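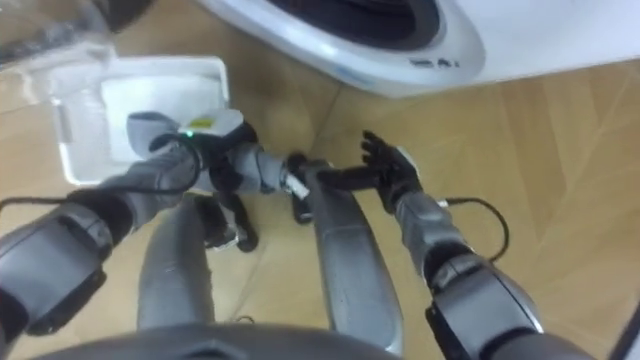
Pre-run software checklist, laundry task, with comments
Unit: Brinel, two arms, two legs
Checked by: Thanakorn Boonchu
Second check: Gobnait Brennan
Run day: Tuesday

Mark each line OK, FAIL or N/A. Comments go under the line they belong to. A FAIL in sections 1 or 2 stops the run until Yvette MacLeod has signed it off.

1. Stop and hold

1.1 Emergency stop pressed from the operator's side, both arms go to hold. OK

1.2 Stop released, arms stay in hold until the operator re-arms. OK
Comment (TB): Tried twice. The first time the re-arm prompt came up behind the log window and I had to move the window to find it. Not a fault, but I would like it on top.

1.3 Loss of network puts the arms in hold. OK
Comment (TB): Pulled the cable at the switch. Hold message in the log as expected.

1.4 Balance controller keeps running while the arms are in hold. OK
Comment (GB): Please keep this as its own line. On the old sheet it was folded into 1.1 and got skipped.

2. Control

2.1 Controller build matches the build named on the run sheet. FAIL, then OK
Comment (TB): The run sheet named the August build, the robot had the one before. Reloaded and repeated all of section 1. The results above are from the second pass.

2.2 Joint limits file loaded, checksum agrees. OK

2.3 Control loop at 1000 Hz with no missed cycles during the idle test. OK
Comment (TB): 2 missed cycles at start-up, before the test window opened. None after that.

2.4 Self-collision check switched on for arm to arm, arm to torso and arm to leg. OK
Comment (GB): The arm to leg pair matters here. When the robot works low in front of the washing machine the forearms pass right over the legs. I-seul has asked for a bigger margin on that pair and I agree.

2.5 Wrist cable allowance included in the collision model. FAIL
Comment (TB): The cables loop well out from the arms and the model still treats each forearm as a plain cylinder. The planner thinks it has room that it doesn't have. Speed limited for this run, signed off by YM.

2.6 Grip force limit set for hard objects as well as cloth. OK
Comment (TB): Needed for handheld devices. The cloth setting alone is not enough to pass this line.

3. Perception

3.1 Head camera stream steady, timestamps in step with joint data. OK

3.2 Hand-eye calibration error under the limit on both sides. OK
Comment (I-seul Lim): Left side is close to the limit. Recalibrate before the next run even if it passes.

3.3 Washing machine door opening found and pose stable. OK
Comment (ISL): The dark opening gives almost no depth points, so the fit depends on the rim. With the rim only partly in view the pose can jump. Check it again after any change of head angle.

3.4 Robot's own arms and legs masked out of the obstacle map. OK
Comment (ISL): Grey on grey was fine. Watch the black fingers when they are open, the mask is a bit tight at the tips.

3.5 Floor items in the obstacle map: tray, bags, anything else within reach. FAIL
Comment (ISL): The white tray comes up correctly. The translucent bag comes and goes between updates. Added by hand as a keep-out box for now.

4. Planning

4.1 Task plan loads without warnings. OK

4.2 Planner times out cleanly when no path is found. OK
Comment (GB): Asked for a target behind the machine. It gave up, reported it, and the arms didn't move.

4.3 Step order shown to the operator before the first motion. OK

5. Tooling and logs

5.1 Recorder running, disk no more than 80 per cent full. OK
Comment (TB): 66 per cent at start.

5.2 Log names carry the build number. OK

5.3 Replay of the last log opens in the viewer. N/A
Comment (TB): Viewer is being updated. Kirsty MacLeish has the old version if anyone needs it.

Open items

2.5 Cable allowance – Thanakorn, to measure the loops and send the shapes to I-seul.
3.5 Bag detection – I-seul.
1.2 Re-arm prompt on top – Kirsty, low priority.

Result: cleared to run at reduced speed, keep-out box in place.
Signed off: Y. MacLeod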